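Natow Perception Guide
Section 3: Camera streams, labels and the grasp gate

Last edited October, S. Farooqui. Covers the table rig at Clondholm. If you are on the older Isah build, skip 3.1, your streams are already named.

Before you start

You need: the Natow node running, both gripper cameras plugged in, head camera plugged in, a session folder you can write to. Calibration from section 2 must be done. If it isn't, stop and go back, nothing below will give sane numbers.

Caution: do not swap USB ports once the streams are named. Names stick to the port, not the camera. Swap them and left becomes right.

3.1 Name the streams

1. Open the Streams tab. Three entries, all called unnamed.

2. Cover one lens with your hand. Whichever preview goes dark, rename it. Use head, left, right. Lower case. The planner will not find Left.

3. Save. Restart the node. Yes, every time you rename.

4. Check the log on port 145. You want "streams 3 of 3". If you get 2 of 3, reseat the cable for the missing one and restart again.

3.2 Label a grasp from the gripper view

The fingertip label is what the gate in 3.4 reads. Get this one wrong and everthing after is wrong too.

1. Open a gripper stream and scrub to where the fingers are either side of the thing you want. Pause.

2. Draw the finger line. Click the inner face of one finger, then the inner face of the other. Not the linkage arms, not the brass-coloured rings. The rings are bright and it is very easy to click on one.

3. Draw the object mask between the fingers. Only what shows. With the dark utensil end below, the mask stops at the right finger and does not carry on behind it. Plate gets a mask of its own, even where the finger tips come right up to its rim.

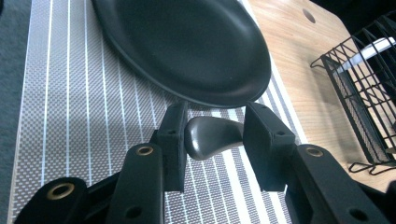
4. Set the grasp state. Choices are open, around, held. Use around if the object lies between the fingers and you can't tell from the one frame if there is contact. Don't guess held. Held gets filled in later from the finger width track.

5. Tick low contrast if the object and the fingers are both dark. Black plate, dark utensil, black fingers: tick it. Sika drops the colour term for ticked frames and goes on edges alone.

Note: bright highlights on glossy things split the mask in two. Merge with M. If M does nothing you have the wrong layer selected.

Note: striped mats. The edge finder loves stripes. Set mat suppression to 2 before you run auto-mask, otherwise you get a dozen skinny masks and have to bin the lot.

3.3 Match the head view

Head view gives the planner the layout. Gripper view gives it the detail. They need to agree on what is what.

1. Open head at the same session. Leave sync on.

2. Mark the work area. Four clicks, table corners only. Keep the floor out, cables on carpet come up as utensils more often than you'd think. Same for chairs and stand bases behind the table, leave them outside the line. If a corner is hidden, click where the two edges would meet.

3. Box the white marker on top of each gripper. One box each, tight. Assign left and right by whose hand is holding it, the operator's left is left. Don't go by which side of the table it is on, hands cross over in plenty of sessions.

4. Label the fixed items: plate, mat, rack. Then the handles sticking out of the rack, one label per handle. Where a handle passes behind the bars label it as one piece, do not break it at every wire.

5. Give each item the same ID it had in the gripper view. Can't be sure two things match? Leave the ID blank. A blank is fine, a wrong ID poisons the whole track.
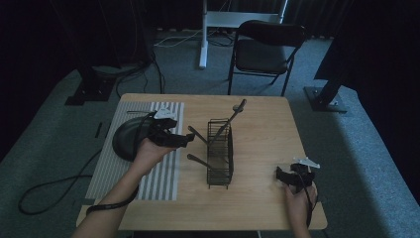
6. Press Check overlap. Green, carry on. Amber, one of your marker boxes is too loose. Red, left and right are swapped, see 3.1.

3.4 Turn on the grasp gate

The gate stops the planner closing the fingers until both views agree.

1. Settings, Planner, Gate. Switch to on.

2. Leave the agreement window at 3 frames. Shorter and it fires on reflections.

3. Run replay on a labelled session first. Never straight onto the arm.

4. Look for code 203 in the log. That is the gate refusing a close. A few at the start of a session are normal. If nearly all your closes are refused, the finger line from 3.2 is off, redo it.

Caution: gate off means no check at all. The arm will close on whatever is there, fingers included. Yours.

5. Export. File, Export labels, pick the session folder. Don't rename the file after, the loader reads the session name out of it.

Problems with masks or a red overlap you can't clear, send the log and the session name to Sohail Farooqui. Log first please, not a screenshot of the log.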